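September 1, 2025
Notebook, textile bench. Written by Danang Goh

Continued the fading test on the printed fabrics from Lellach. The first strips went into the window box in March, so we have now almost a full summer of light on them. I took out strip 2 and strip 12 and compared with the pieces kept in the drawer.

Strip 12 (the plain red) has lost more than I expected. At the folded end, where the light did not reach, the color is still deep, and the border is very sharp. Strip 2 is brown and cream, and I can hardly find the difference. Izzati looked also, without knowing which one was from the drawer, and she picked wrong. I write this as "no visible change" until we measure.

Rub test, dry: 400 strokes with white cotton, same weight as before. A little brown on the cotton, no red. Rub test, wet: not done, the distilled water is finished. Ordered from Bornedholm.

Aurélien asks if busy prints hide the fading better than plain ones. I think yes, but it is only my feeling. The eye has no large calm area to compare. For the next round I would like to include a print with many small letters, and one plain fabric dyed in the same brown. 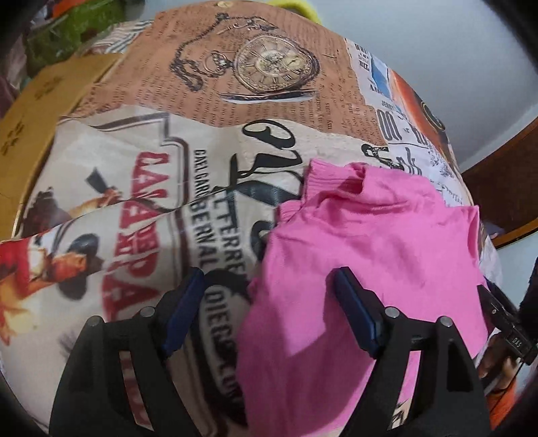

Collage print cover, pocket watch and newspaper columns.

Small lettering has one more problem. When the black ink spreads in washing, the thin strokes close first, and the letters "e" and "a" become spots. Ulla suggests we photograph one word before and after each wash, always the same word, with the ruler next to it. Good idea, I start with this in the next series.

Washing plan: 18 cycles, cool, the Mangundap soap without brightener. Please do not use the blue bottle, it has brightener and the results would be useless for us.

Open points:
The clamp on the rubbing arm is loose again. I put tape, it holds for now.
Ask Ida for the key of the dark cabinet.
Label on strip 7 fell off, I wrote the number again with pencil on the back.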